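Opinion > Schools and Clubs > Letters from the Workbench

Let the robot club be slow

I have been helping with an after-school robot club on Tuesday afternoons for long enough now to have opinions about it, and my family would like me to share them with somebody else for a change, so you are going to get them instead. 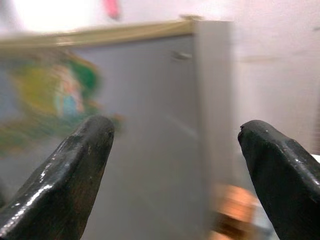
My main opinion is that we are in far too much of a hurry. The club runs from half past three until five, which sounds generous until you take off the biscuits, the coats, the hunt for the charger and the long talk about whose turn it is to drive. What is left is an hour if we are lucky. Into that hour we are supposed to fit a project, and the project is supposed to end in a competition, and the competition (ours is the Galanis Cup, over in Kulludier, every April) is supposed to end in a certificate that can be put up in the corridor where visiting parents will see it.

I have nothing against certificates. I have one myself, for swimming, and I was very pleased with it. But I have watched what the Cup does to a room of perfectly happy twelve-year-olds from February onwards, and I don't think it is good for them or for the robots.

The task last time was to pick things up from one place and put them down in another, as many as possible before the buzzer. Simple enough to say! Our arm was built from the Grinent kit, which the school bought secondhand, and the pupils called their project Nomumach, a name they arrived at after two whole sessions of arguing and which I am still not sure how to pronounce. In the autumn they played with it. They tried it on pencil cases and on a rolled-up sock. They found out that a gripper closes just as firmly on nothing at all as it does on something, and that the arm has no idea of the difference unless you find a way of telling it. One girl spent most of an afternoon lying on her front on the carpet so that she could look at the fingers from the same height as the thing they were meant to hold, and she got up with carpet marks on her elbows and a much better idea of where the fingers should be before they started to shut. I'd put that afternoon up against any lesson I ever sat through.

Then the rules for the Cup came round, with the scoring table, and all of that stopped. Nobody lay on the carpet after Christmas. The talk was all of points. The winning team the year before had scored 104, so we had to score more than 104, and the quickest way to do that was to take a program that another school had kindly put online and change the numbers until it more or less suited our arm. It did more or less suit it. The pupils could make it go, and they could not have told you why it went, and when it missed they changed another number and hoped. I don't blame them in the least. Given a deadline and a scoring table I would do the same, and so would you.

I can hear the other side of this because I have had it put to me over a great many cups of tea. Children like to win things. A date in the diary gets the work done. The competition brings in money, too, and I won't pretend that doesn't matter when our kit cost the school £600 even secondhand and the replacement motors have to come from somewhere. There is also the day out itself, with the coach and the packed lunches, and for one or two of our quieter members it was the first time they had met other people who wanted to talk about gear ratios. I would be very sorry to lose that.

So I am not asking for the Cup to be scrapped. What I would like is for it to come later and weigh less. Give the club the autumn and the spring to mess about with, and hold the thing in June when the exams are nearly done and everybody could do with a treat. Let the judges spend 20 minutes at each table asking the pupils what they tried and what went wrong, and let that count for half the marks. A team that dropped everything but can tell you exactly why has learned more than a team that dropped nothing and can't.

And in the meantime, if you help at a club like ours, do let somebody lie on the carpet.

Comments

gatepost_lil
My son came home from his club in tears over the scoring table, so I'm with you. He loved it up to then. He still has the sock though.

Old Fitter
Disagree, I'm afraid. I trained apprentices for years and a deadline was the only thing that ever got a job finished. They can play at home. The idea of judges asking questions is a good one, mind.

marrowfat
June is hopeless for our school because of sports day and the Year 6 trip. Could it be the first week of July?

gatepost_lil
July would do us.

tern_and_tide
We pulled out of the Cup last year and just do an open evening for the parents. Numbers have held up fine. The borrowed code thing is very familiar!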